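Stinow Citation Desk

Stinow Citation Desk is a search and tracking tool for lawyers who work on legislative privilege, contempt and free speech matters. It keeps court orders, committee notices and hearing dates in one list, sorted by case number.

The base plan covers four users and 500 saved orders. Extra seats can be added from the account page at any time in the billing month. Each saved order keeps its own notes, and notes stay private to the user who wrote them unless shared.

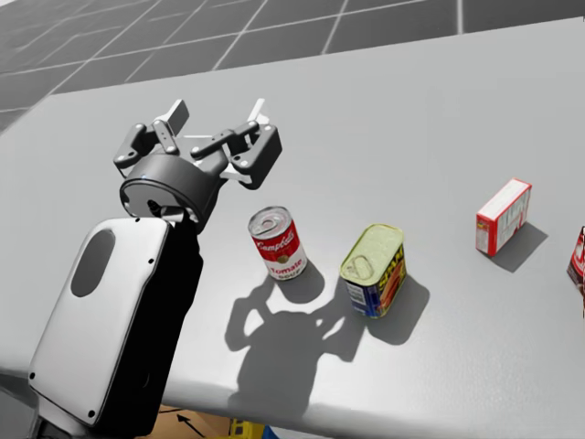 Hearing alerts go out by email the evening before a listed date. If a matter is adjourned, the old date stays in the history - it is grayed out but still searchable. Filings can be exported as PDF or plain text, with page numbers kept as in the original.

The Volalia add-on brings in assembly records from 17 legislatures. It is sold separately and needs version 141 or later.

For a trial login or a quote for a larger office, write to Naledi Ntuli in the sales office. Trial accounts close at the end of February.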